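What I learned collecting 2,950 demonstrations

Posted in September by Ro-un Koo

The count went over 2,950 on Monday, a little before lunch. I had planned to write something when we got to 3,000, but I have the time now and I may not then.

For anyone who hasn't read the earlier posts, I work on the data side of a project called Rarkari. We are trying to train one policy that can tidy a table: pick things up, put them in other things, move the containers out of the way when they block something. My part is the examples. I drive the arms, I record, I throw away the bad ones, and I write the labels. The people who train the model sit in another building and I mostly hear from them when a batch is wrong.

I started out thinking the hard part would be the driving. It took me maybe two weeks to stop being bad at it. After that the driving became the easy part of the day, and what I spend my effort on now is deciding what to record.

The early batches were all small objects. Blocks, cups, folded cloths, a few tools. Small objects are pleasant to record because you can see the whole thing from the wrist cameras until the last moment, and if you miss you just try again. The first policy we trained on those was decent at small objects and did nothing useful with anything bigger. It would drive the gripper to the middle of a bin and close on air. That makes sense when you look at what we had given it. In every example the thing to be grasped was smaller than the fingers could open, and you aimed for the center.

So most of the summer went to containers. Bins, baskets, boxes, trays. These are slower and a lot more annoying.

The main trouble with a bin is that you have to choose a place to hold it, and there are several reasonable places. I like to take the rim. One finger inside, one outside, close, lift. Our other regular operator would sooner pinch the body when the shape allows it. Both work. The problem is that if half the examples go for the rim and half go for the body, with nothing in the picture to tell you which one is coming, the policy tends to start toward one and drift toward the other. We had 6 sessions like that before the training people asked us what was going on.

We now settle the grasp before the session and write it on the session sheet. For one bin, one session, everybody uses the same kind of grasp. A different session can use a different one, and the instruction text says which: "pick up the bin by the rim" or "hold the bin by its sides." I was against this at first. I thought it would make the data too stiff. The next policy was clearly better on containers, so I dropped the argument.

Then there is the camera problem. When a gripper holds something large, the wrist camera sees that thing and very little else. With a black bin it is worse. The plastic is glossy, so it picks up the ceiling lights, and the bright spot slides over the surface when the arm moves. I spent an afternoon trying to get rid of the glare. I moved the lamps, I turned one bank of lights off, and I taped paper over another. The footage looked nicer. Then somebody from training pointed out that whoever uses this thing is not going to tape paper over their lights, and would I please put it back. I put it back.

My current rule is that I fix things that would never happen anywhere else and leave everything that would. A loose cable that drags an object across the table gets fixed. Glare stays. Scratched bins stay. Dusty fingertips stay too, up to the point where the pads start slipping, and then I wipe them and make a note of the episode number so that we can check later whether the wipe changed anything. So far I can't tell.

Clutter was the next thing I changed my mind about. In the spring I cleared the table before every episode. One object, one target, white surface, done. You can record very fast that way and the episodes all look tidy in the viewer. Now I leave the other containers out with whatever is in them, and between episodes I shift them. A basket goes to the other side, a case gets turned. It costs me time on every reset, and resets were already the biggest part of the day.

I want to say a bit more about resets, as they are what I would warn a new person about. An episode with a bin is short. Putting the table back into a state that is different from the last one, and is not secretly the same as the one before that, takes longer than the episode. If you are tired you put things back where your hand likes to put them. I looked at the start positions for one week and they made two neat piles, one near my left hand and one near my right. I had believed I was mixing it up. Since then a small script called Omau gives me a start layout, a rough sketch with shapes on it, and I put things where the sketch says. It is boring to follow and the positions are much better spread.

The sketch doesn't handle angle very well. It will tell me where a bin goes and leave the rest to me. I've started rolling a die for that, with 6 directions, and it's good enough.

Failures are the part I still don't have a settled opinion on. We used to delete every failed episode. The thinking was that you don't want to teach the policy to fail. Now we keep one kind: where the first grasp goes wrong and the operator notices, opens, backs off and does it right. Those are labeled as recoveries. We delete the ones where the object ends up on the floor, and the ones where the operator stops halfway and reaches in by hand. The gray area is large. Last week I had an episode where the bin turned in the fingers, I corrected by pushing it against the table, and it worked. Would I want the policy to do that? Probably yes, on this table. Probably no, on somebody's kitchen counter. I kept it and flagged it.

The labels take longer than I'd like. Every episode gets an instruction in plain words, and a note about the grasp. We tried writing the instructions after recording, in bulk, and the quality was poor. You look at a clip of a bin going from left to right and write "move the bin," when what the operator had in mind was "make room next to the basket." The motion is the same and the instruction is different, and it matters later when someone asks the robot to make room. Now the operator says the instruction out loud before starting, and the recording picks it up. I clean up the text at the end of the day.

Two arms are another story and I will keep it short. The second arm is on the table whether or not the episode needs it. For a while I parked it in the same spot every time, and then wondered if the policy was using it as a landmark. I don't have proof that it was. But I move the parking spot now, and I have one less thing to wonder about.

A few practical notes for people doing the same kind of work, since I got some mail after the last post:

Record in short blocks. My episodes get sloppy after an hour, and I only notice when I watch them the next day.

Watch your own episodes at normal speed. I used to skim at four times the speed and everything looked smooth. At normal speed I could see myself hesitating before every grasp, and the policy hesitates in the same place.

Look at the wrist views separately, full size. The overhead view hides a lot.

Write down what you changed, even if it seems silly. I once swapped a table lamp and forgot to log it, and we lost two days on a "regression."

Keep the ugly objects. I was going to replace the older bins with new ones from Kwon, where we get most of our containers, and in the end I bought the new ones and kept the old ones too. They look different enough to the camera to count as separate objects.

What comes next is doors and lids, under the name Drarkgate, which I did not pick. I've done a few trial episodes with a hinged box. They went badly. The lid hides the hand from one camera and the hand hides the lid from the other, and I was mostly working from memory. I may need to drive it from a different position. I'd also like to try lifting containers with things still in them, where the contents slide around, but I want to finish the empty ones first.

I still have fifty to go before the round number. They'll be side grasps on bins, with the table left busy, and the layout for tomorrow morning is already printed.
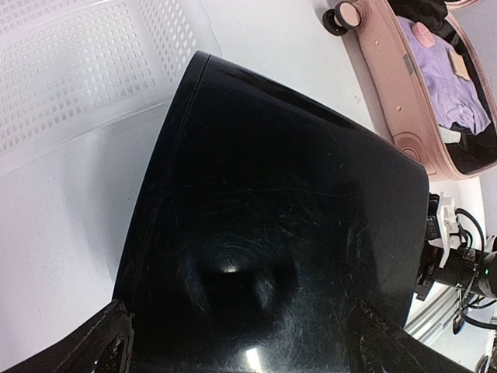 Side grasp on the black bin, from the wrist camera.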